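Ticket 117: label printer skips every second label
Status: Resolved

Good news on the Daltari! It was feeding blanks between labels all Thursday morning, and a new roll made no difference. I cleaned the gap sensor twice — still skipping.

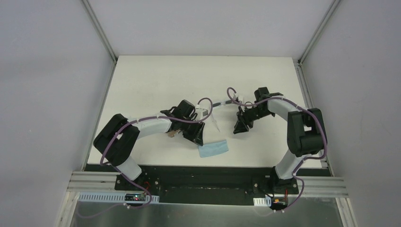
Fix

The Sinano driver had the label length set to 97 mm, and our stock is 41 mm. I changed it, ran calibration from the front panel and got 2 perfect strips in a row. So happy with this one!

Please keep the old driver off the Stelmakh desk PC, it brings the wrong length back on restart.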